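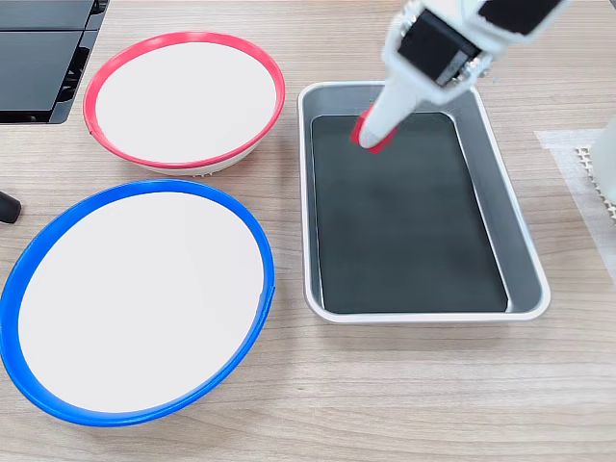 4. Preparing the work place

This section explains how to put the bowls, the tray and the pad of the Skorkberg sorting set on your table before the first use. Please read it to the end before you start. If you have already used the set and only want to clean it, go to 4.6.

The set is made for sorting small dry goods by hand: beans, buttons, beads, screws, large seeds. It is not made for cooking or for serving food.

4.1 Parts you need

Bowl with blue rim
Bowl with red rim
Metal tray
Dark pad for the tray
One soft cloth (not included)

The lids and the scoop are not needed in this section. Leave them in the carton so that they do not get scratched.

Note: In some countries the red rim is called "pink" on the carton label. It is the same bowl and it has the same order number.

4.2 Choosing the table

1. Choose a table which is flat and does not move when you lean on it with your elbow.

2. Remove the tablecloth. The bowls stand well on wood, on wood-grain surface and on stone. On cloth they can turn when you reach into them.

3. Wipe the table with the cloth and let it dry. Sand or crumbs under the metal tray will make scratches on the table.

4. Check the light. It should come from the side of your weaker hand. If the lamp is behind you, your own shadow will fall in the tray and dark goods are difficult to see on the dark pad.

Caution: Do not place the tray on a stove, also when the stove is switched off. The pad is not made for heat.

Note: A table with strong pattern is permitted, but small brown seeds are easily lost on it. If you sort seeds, work more slowly near the edge of the table, or choose a table in one plain color.

4.3 Attaching the colored rims

The rims are delivered already attached. You need these steps only if a rim came loose in the transport, or if you have taken it off for washing.

1. Put the bowl on the table with the opening up.

2. Find the place where the two ends of the colored band meet. We call this place the seam.

3. Hold the band with the seam toward you and press the opposite side onto the edge of the bowl first.

4. Go with both thumbs along the edge, left and right at the same time, until you arrive at the seam.

5. Press the seam for 5 seconds.

6. Run one finger around the whole rim. The finger should not feel a place where the band stands up.

Note: A small gap at the seam is normal. The band needs it, as plastic becomes a little longer in a warm room. Do not fill the gap with glue.

Caution: Do not pull the band with a knife or a screwdriver. If it sits too tight, hold the bowl upside down in warm water for 2 minutes and try again with your fingers.

4.4 Placing the bowls and the tray

The following order is for a person who works with the right hand. If you work with the left hand, exchange left and right in all steps.

1. Place the bowl with the red rim at the left, far from you.

2. Place the bowl with the blue rim also at the left, in front of the red one. Leave a strip of table free between the two bowls. If the rims touch, goods that jump out of one bowl will fall into the other and you will not notice it.

3. Turn each bowl until the seam is not on the side where your hand comes in. With most people this means that the seam looks to the left or to the back, but try what is good for you. With very fine goods the seam can catch a seed.

4. Place the metal tray at the right of the bowls, with a short side toward you, so that the long side runs away from you.

5. Sit down and touch the far end of the tray and then the far edge of the red bowl, without lifting your back from the chair. If you must stretch, move everything closer.

Note: For two persons at the same table, put the tray in the middle and one bowl at each side. Each person then works for one color only. This way of working is also described on the short card in the lid of the carton.

Caution: Do not push the tray over the edge of the table. If you press down on the part that hangs over, it will tip and everything in it will be on the floor.

4.5 Inserting the pad

The pad prevents that goods roll in the tray, and it makes less noise. It lies free in the tray. It has no adhesive and it must not be fixed.

1. Look into the tray. It must be dry and without dust.

2. Hold the pad by two opposite corners and lower it so that the middle touches the bottom first.

3. Let the corners go.

4. Move the pad with flat fingers until you see a narrow border of metal on all sides. The pad is made a little smaller than the bottom of the tray, so the border is correct.

5. Stroke once over the pad from the middle to the outside. There should be no air under it.

If one corner stands up, turn the pad over. A pad that was rolled in the carton needs a night under a heavy book before it lies flat.

Note: Lighter spots on the pad are not a fault. They come from the material and some pads have more of them. Spots which feel sticky are a different matter, see 4.6.

Note: You can use the tray without the pad for goods that are larger than a walnut. For beads and for lentils we do not recommend it.

4.6 Cleaning before the first use and later

Bowls: Wash by hand with warm water and a little dish soap. Use a soft brush for the lower part of the outer wall. Take off the rims only if there is dirt under them, for example once in the season.

Tray: Wipe with a damp cloth and dry it immediately. Do not use steel wool or powder. Do not put the tray in the dishwasher, the metal will become dull and gray.

Pad: Take it out of the tray and shake it outside or over the sink. For sticky spots, use lukewarm water without soap and let the pad dry flat. Put it back only when both sides are completely dry. Water that remains between the pad and the tray leaves marks on the metal, and these marks cannot be removed.

Caution: Do not dry the pad on a radiator or in the sun behind a window. It will shrink and the corners will stand up for always.

4.7 First trial

We recommend a short trial with dry beans in two colors. Beans are cheap and easy to pick up.

1. Pour one handful of mixed beans into the tray. Pour from low height.

2. Spread them with the flat hand until they lie in one layer.

3. Start with the color that you have less of. Put these beans in the red bowl.

4. Put the other color in the blue bowl. If the last ones are all of the same color, you can lift the tray and pour them directly over the short side.

5. Check both bowls for beans in the wrong color. The white inside makes this easy.

If many beans went wrong, change the light first and only after that the places of the bowls. Our tester Wilma Rutherford sorts with the tray turned crosswise in front of her, and the bowls behind it. This is also permitted, if your table is deep enough.

Highest load:
Each bowl: 1000 g
Tray with pad: 2000 g

Caution: Keep beads, buttons and other small parts away from small children. Do not leave a filled bowl on the table when you go out of the room.

4.8 If something is not right

The bowl turns on the table.
Wipe the bottom of the bowl and the table. Check that there is no cloth under it. A damp bottom slides more than a dry one.

The rim comes off at the seam.
Take the whole rim off and start again from 4.3, step 3. Do not press only at the seam, the band will come off again on the next day.

The tray rocks.
Move it to another place on the table first. If it rocks there also, the bottom is bent. Do not try to bend it back. Write to us for exchange.

The pad moves when you pick up goods.
There is dust under the pad, or it lies with one side on the sloped wall of the tray. Take it out, wipe the tray and insert the pad again.

Goods collect in the metal border around the pad.
Tilt the tray a little toward one corner and take them out there. With poppy seed and similar fine seed this will always happen, and the set is not suitable for it.

Spare rims, pads and single bowls can be ordered from Istness, department for spare parts, attention of Juwita Pillai. Please write the color of the rim and if you need the band only or the bowl with the band. For the pad, please write also the number which is printed on the carton under the bar code.

Continue with section 5, Using the lids and the scoop.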